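2nd June

Textile store, back bench

Spent most of today on the flannels, which I'd been putting off since the Lullham delivery came in. I said I'd only do the one carton before lunch and then of course I got into it and did the lot (and missed lunch, so if anyone wonders who ate the crackers in the top drawer, that was me).

The plan was simple enough. Everything plaid or checked comes out, gets a quick look over, gets refolded to the same size and goes back in a clear bag so we can see what we've got without opening it. The old way, with the brown paper sleeves, meant unwrapping half the shelf every time someone wanted "the orangey one". Never again!

Notes on folding, mostly so I remember them in July when the second batch turns up:

Fold shirts buttoned. I tried leaving them open to save time and the fronts slide about and you get a hard crease right across the placket. Top button, middle button, done, don't bother with the rest.

Brushed side stays brushed side out if there's a choice. The nap picks up every bit of lint off the bench, so wipe the bench first. I forgot twice.

Anything with printing on it: try not to fold through the letters. Easier said than done. Some of them are printed right over the checks and wherever you put the fold it catches a letter somewhere. I've left a couple as they are and I'll have another go when I'm less tired.

The Ustico bags are too noisy and too big. They crumple up and you have to press the air out with your forearm, and then they puff up again the minute you turn around. The Berge ones are a better size but we only have the short roll left. I've put 200 on the order sheet and can make it 475 if the price break is worth it, will check.

Weights: the carton scale went up to 3000 g before I closed the lid, so that's our limit for one carton if we want to lift it onto the top shelf without swearing. Eight folded pieces is a comfortable load.
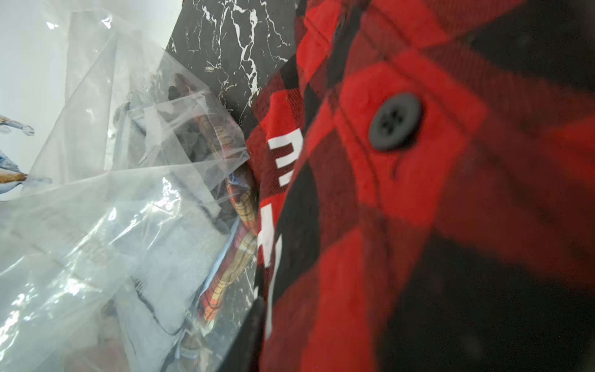 Buffalo check, red and black, next to the bagged pieces. Four-hole button, dark gray, done up.

I do love that big check. It's the only one I can pick out from the door, and the twill lines show up really nicely on the red when you get close. The smaller plaid in orange and cream is prettier in the hand, I think, but it goes muddy under plastic and you have to tilt the bag to see what it is. Same trouble with the browns. The pale gray is fine, reads as pale gray from anywhere.

Still to do: labels for the Flostgate shelf (upper row only, the lower row is staying as it is for now), wipe down the bench again, and find out where the good tape went. I had it this morning.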